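Ok made it to the Hurero open day in Preltden. Two trams and a very long walk. Thread as I go, excuse typos

Sign-in sheet was up to 218 when I got there. Reckon most of them were in the sausage line

First talk was Kanier on grippers. Good but rushed, slides had way too much on them. Bloke behind me filmed the whole thing on a tablet at full brightness

One bit I wrote down - they'd rather do a boring task 300 times than a flashy one once. Fair enough

Coffee cart only takes cash. In this day and age. Borrowed a fiver off Malathi Alva, will pay back I promise

Now the bit I came for. Zacharias bench, two arms, small parts handling. Kids sitting on the floor up the front, everyone else craning over the top

Asked about the fingers. Printed in house aparently, and they go through heaps of them. Spares live in an old biscuit tin under the desk

Somebody asked will it take my job and the engineer said it can't even find its own parts if you bump the table. Big laugh

It's slow!! Slower than the videos. I liked it more for that, you can follow what each side is up to

Black part in the left gripper, white ring still over on the right:
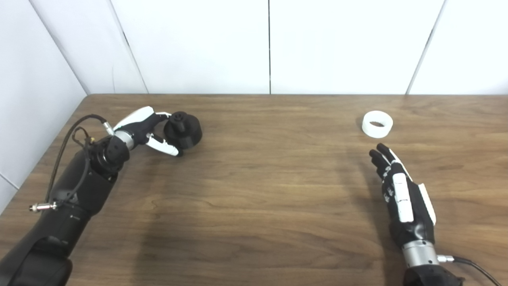
Both grippers in on it, toothed white ring on top of the black part:

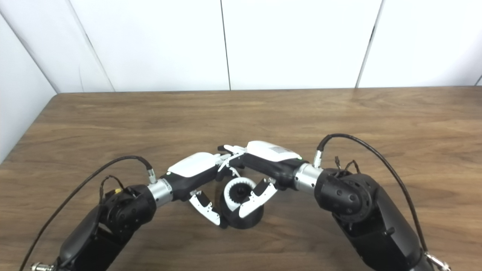 Posted by Malathi's mate with the sore feet | December 16, 2019

Stayed for a second go then got shooed out for the next group. Colour brochure is in my bag if anyone at work wants it, page on cable routing is the useful one

They're doing another in October, bookings on the Hurero site. Bring cash for the coffee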